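Drirkero resets tip-handling cell after rack base change

Drirkero has finished a new setup of the tip-handling cell in its Prustar line, working first in simulation and then passing the values to the bench unit. The job followed a May change to the rack bases, which moved the seating height of every tip rack on the breadboard.

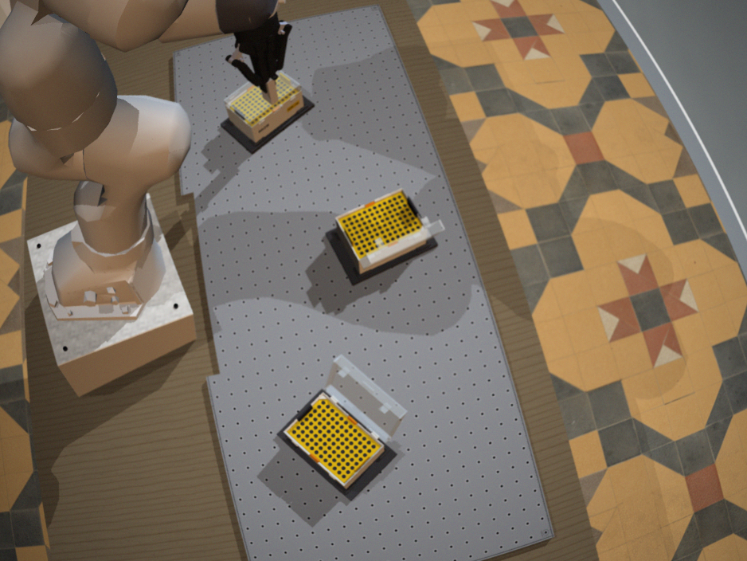

Gripper at the uppermost of three tip racks, simulated cell.

Rosalinda Bañez, who maintains the cell model, said the arm base was left where it was and only the rack positions were taught again. Each base is now located from the breadboard hole grid - the old setup measured from the table edge and picked up any error in the plate mounting. The approach height is set with the gripper clear of the racks.
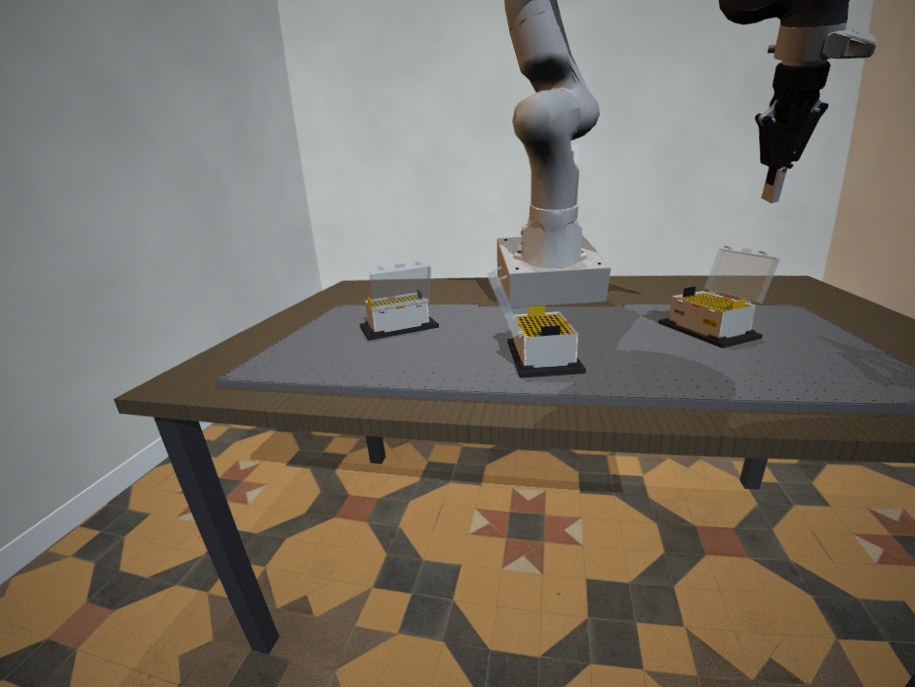
Lid and fingertip checks

Lids are handled as a separate state in the new program. A rack logged as closed gets its own approach height, and the arm slows before it reaches the lid plane. Fingertip length is entered as a tool offset,
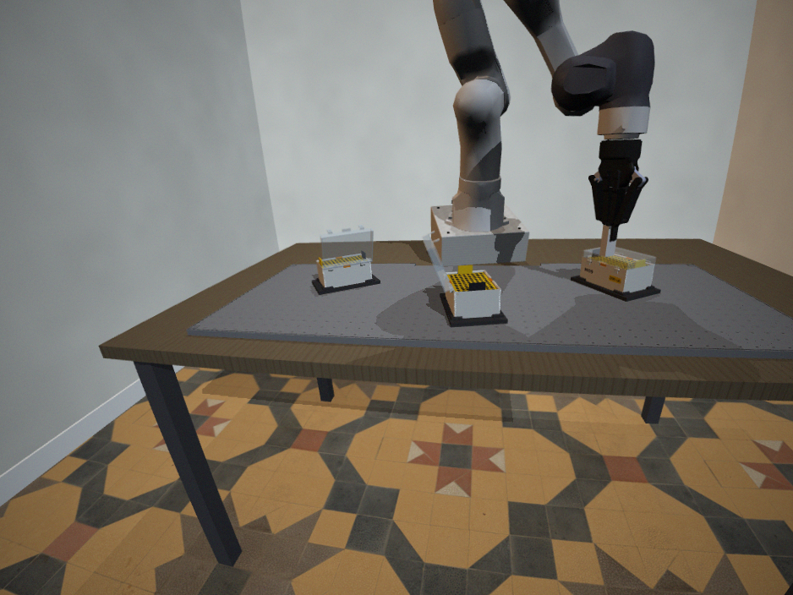

and it has to be entered again whenever a fingertip is replaced. The Pfeiffer controller does not carry the value over after a tool change. Bañez ran 342 approach moves with the new offset and logged 13 position faults, all traced to one rack frame that had been entered with the wrong rotation. After the frame was corrected, the full set was run again with no faults.

A wrist view is used for the last alignment check, with the rack rows compared against the finger centerline. 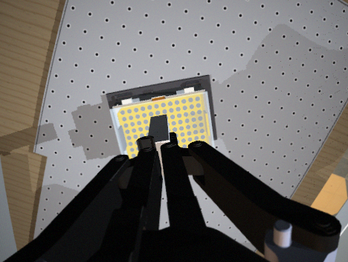
Page last changed: June 14, 2018

The finger linkage is to be inspected every 1,000 cycles. Rillon, which services the bench unit, will load the same offsets at its next visit.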